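About the Flestau Workshop

Flestau is a shared workshop where people build robots after work, on weekends, and in the long gaps between other things they should be doing. We have 17 members, seven benches, one very patient laser cutter, and a wall of parts bins that everybody swears they labeled properly. If you have ever wanted to make an arm pick something up off a kitchen counter, you would like it here!

The workshop opened in March in the back half of an old print shop. Before that we were four friends with a garage and a garage door that wouldn't close all the way. Our first arm had printed joints and hobby servos, and it could lift a tennis ball if you talked to it nicely. We still have it. It lives on the shelf over the sink and new members are allowed to take it apart, as long as they put it back together.

What we're building now

Our big group build is called Coden. It's a two-arm setup for household jobs: tidying a counter, handling soft things, moving stuff in and out of boxes and trays. Soft things are the part we love most. A block is the same shape every time you grab it, but anything that folds or squashes is a new puzzle on every try, and you end up arguing (happily) about fingertip shapes until the lights go off.

We do a lot of Coden in simulation first. That started as a way to save money on broken fingers and turned into half the fun. Members build counters, boxes, trays and all sorts of clutter, then try out their moves with both arms before anything gets bolted to a bench. Getting two arms to work close together on one soft object without bumping elbows took us 136 tries in the simulator, and there was a lot of yelling when it finally went.
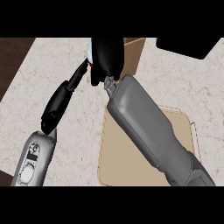 Written by the Flestau members
Updated August 7, 2025

Both arms reach in for the same soft black shape at the top of a marble counter, with a cardboard box beside it and a tan tray under the right arm. Whoever made that marble put real love into the veining. The narrow gap between the gripper and the wrist is the bit we keep fiddling with, and there is a whole page of the workshop notebook on it.

How the workshop runs

Membership is 300 dollars a year, and that covers bench time, the laser cutter, the printers and all the screws you can find. You don't need to know how to code. Several of us came in from sewing, bike repair and model trains, and the sewing people have fixed more gripper problems than anyone else in the building.

Everything we make for Coden goes in the shared folder: part files, wiring notes, simulator scenes, and the failed versions too. Take what you like and build one at home. If you get yours to do something ours can't, please bring it in, we would be thrilled to see it.

Open bench is every other week in the evening. Ring the side bell, the front one is still wired to a motor test.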